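4.3. La mauvaise surprise du bord d'assiette

Nous aurions aimé consacrer cette section aux tâches qui se sont bien déroulées, et il y en a eu beaucoup, mais la défaillance la plus instructive de toute la campagne est venue d'un geste que nous tenions pour acquis : saisir une assiette par son bord. Le lecteur qui a déjà travaillé avec de la vaisselle et une pince à deux doigts sourira sans doute. Nous avons pour notre part mis presque tout le mois de janvier à comprendre ce qui nous arrivait, et nous préférons raconter l'affaire en détail, avec ses détours.

La politique Mamwood, décrite en section 3, commande les deux bras à partir de la caméra de tête. Sur la table de cuisine du site de Hedel, elle devait prendre une assiette, la soulever puis la ranger, au milieu d'objets laissés en place d'un essai à l'autre. Dans 15 essais sur les 300 que compte la série, le couple mesuré au poignet gauche a dépassé le seuil de protection pendant l'approche et le contrôleur a coupé les moteurs. L'arrêt lui-même s'est toujours produit comme prévu — nous tenons à le souligner, car c'est la première question que l'on nous pose — mais la consigne de position, elle, continuait d'être mise à jour pendant l'arrêt. À la reprise, le bras cherchait donc à rattraper d'un seul coup un retard accumulé, avec une vivacité dont nous nous serions volontiers passés.
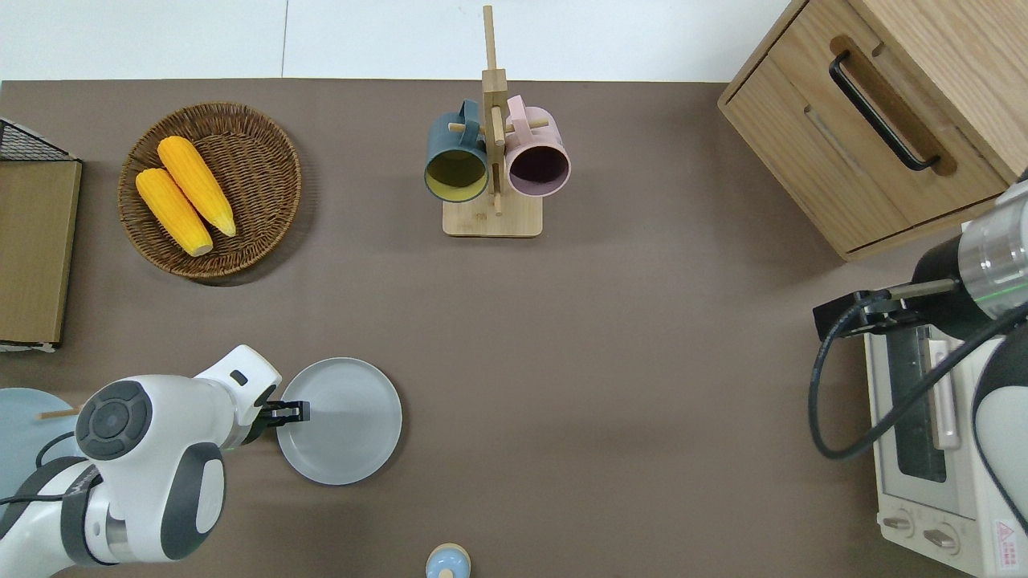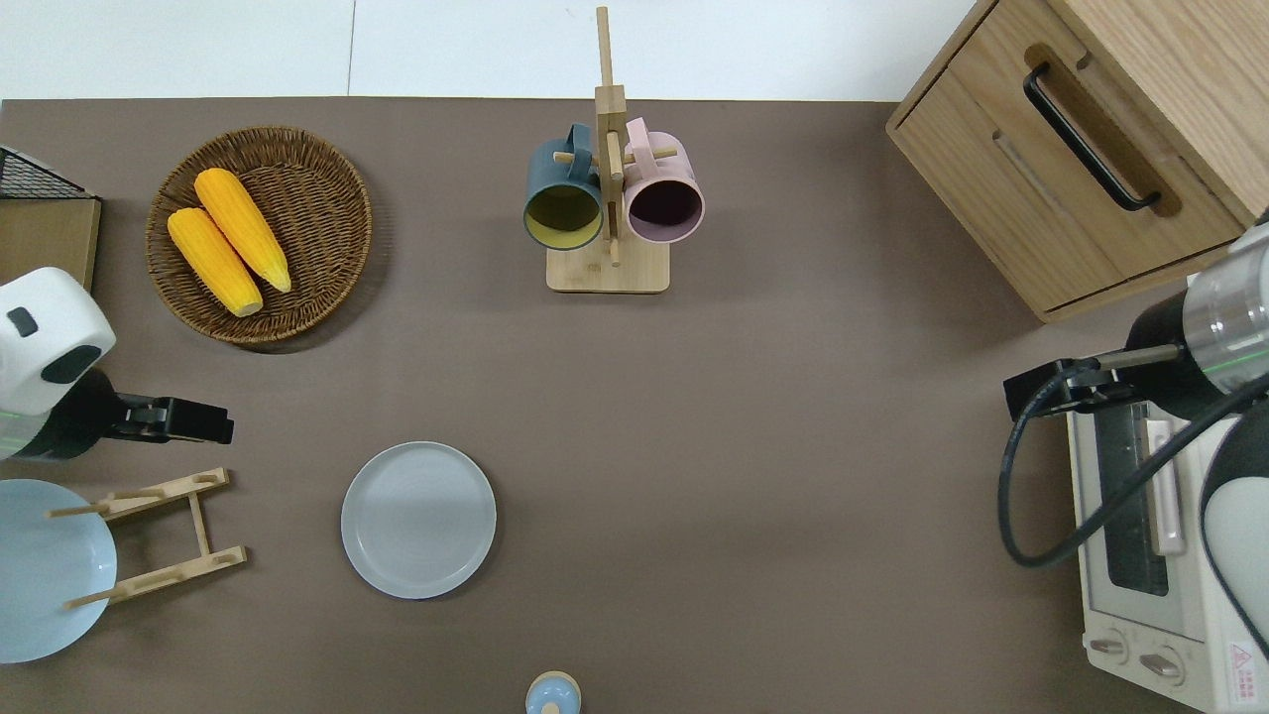
Figure 7. La table de travail de la tâche « assiette », vue depuis la caméra de tête, à deux moments. Première vue : pince gauche au bord de l'assiette gris clair. Seconde vue : pince gauche à l'écart, assiette seule sur la table.

Notre première hypothèse portait sur la perception. Une assiette mate et claire offre peu de relief, son rebord est bas, et il nous semblait naturel d'accuser l'estimation de hauteur. Nous avons donc réannoté 914 images à la main, avec une patience dont Carola Gerlach mérite l'essentiel du crédit, pour constater que l'erreur verticale n'était pas plus forte dans les essais interrompus que dans les autres. Ce fut un peu décourageant, il faut bien le dire, même si ces annotations nous ont resservi par la suite pour l'étude de la section 5.

La piste suivante, celle du contact, s'est révélée bien plus féconde. En rejouant les journaux à vitesse réduite, nous avons vu que le doigt inférieur touchait parfois la table avant que la pince ne se referme. Le module de planification Ferasis interprétait alors l'absence de progression comme un simple retard de suivi et augmentait l'effort demandé, jusqu'au déclenchement de la protection. Rien dans nos essais préliminaires ne pouvait nous alerter, puisqu'ils avaient été menés avec des objets plus hauts, que la pince aborde sans jamais descendre aussi près du plateau.

La correction tient en deux modifications. D'une part, la consigne est désormais gelée dès l'ouverture de la chaîne de sécurité, puis réinitialisée sur la position mesurée avant toute reprise, laquelle exige une validation de l'opérateur. D'autre part, la descente finale s'effectue en mode compliant, avec un effort vertical plafonné. Nous avons repris pour cela la formulation dite d'Ağca, déjà employée dans notre banc d'insertion, en réglant la raideur au plus bas dans l'axe vertical et en la conservant telle quelle dans le plan de la table.

Il reste un cas que nous ne savons pas traiter de façon satisfaisante : celui où l'assiette glisse pendant que les doigts se referment. L'effort demeure alors sous le plafond, aucune alarme ne se déclenche, et la politique poursuit son mouvement comme si la prise était acquise. Un capteur tactile au bout des doigts aiderait certainement, et nous en discutons depuis longtemps — peut-être trop longtemps — au sein de l'équipe. En attendant, l'opérateur garde la main près de l'arrêt d'urgence pendant toute la phase de levée, et cette règle figure dans le protocole donné en annexe.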